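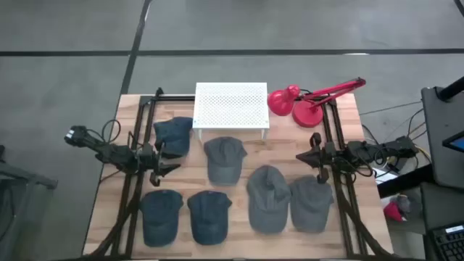

Jirnina sets up and looks after two-armed robot cells for workshops, colleges and small research groups. Our main work is with a single type of table cell, and we have kept to that type for eight years. The cell consists of a table, a black aluminum frame fixed around it and two robot arms that face each other from the side rails. Goods for a handling task are laid out between the arms, as with the navy and gray baseball caps on this table, and the frame holds both arms in a fixed relation to the work. Everything we do in setup and care begins with that frame.

Search this site Enter keyword Go

How a cell is set up

The frame is squared and tightened before any arm is mounted. Our technicians then fit the arms one at a time, run the cables and move each joint slowly by hand through its full range. A cable that pulls tight at any point in that range is run again. Only when both arms move freely is the power connected and the zero position of each joint recorded.

The two arms must also agree with each other. Each gripper is brought in turn to a set of 17 marked points on the table, and the readings are compared. If the difference at any point is greater than 3 millimeters, the mounting is checked and the test is repeated in full. The results are kept in the cell's logbook, which stays with the customer.

Care and repair

A cell under our care plan is inspected after every 200 hours of running time. The inspection covers the frame bolts, the joint motors, the gripper fingers and the full length of each cable – including the part that leaves the table and runs across the floor. Worn fingers are replaced in pairs. Motors that run hot or noisy are removed and repaired at our Flenenmont workshop, and a loan unit is fitted for the time they are away.

Customers are asked to keep the following between visits:

A record of running hours
A note of any stop or fault, with the task in progress at the time
The old part, if one has been changed on site

Where we work

The company was founded in Flenenmont, where the workshop and parts store remain. A second service desk operates from our Thái office and shares the same logbooks and test methods. Training for customer staff is given under the Nitus program, which covers daily checks, safe shutdown and the replacement of cables and fingers. Nitus courses open each June and are held on a working cell.

Service requests are accepted by telephone or through the contact form. Please have the cell number ready – it is stamped on the left rail of the frame.

Share 17 Comments 3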